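Wednesday's fault, written up

The arm stopped again on Wednesday, run 39 of 144. Same message as before, over-torque on the wrist, and then nothing until I cycled the power.

I blamed the cloth first. Fabric bunches up and the fingers push into it harder than they should. But the log showed the torque climbing while the gripper was still open and clear of the table. Villads had me wiggle the cable at the wrist by hand, and the reading jumped from 1000 to 3000 with the motors off. So it's the connector - or the cable right behind it. 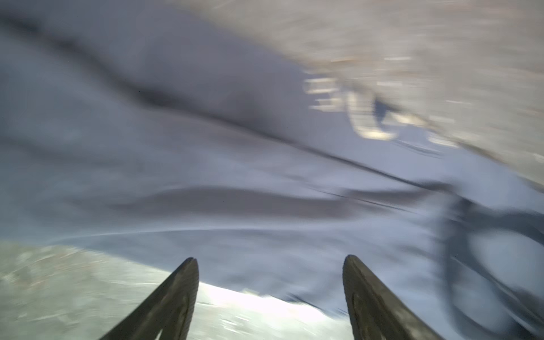

What bothers me more is the restart. After power-up the arm went home at full speed without asking, and my hand was closer than I like. I've set a speed limit on homing and moved the stop button to my side of the bench. New cable comes from Bundgaard in October.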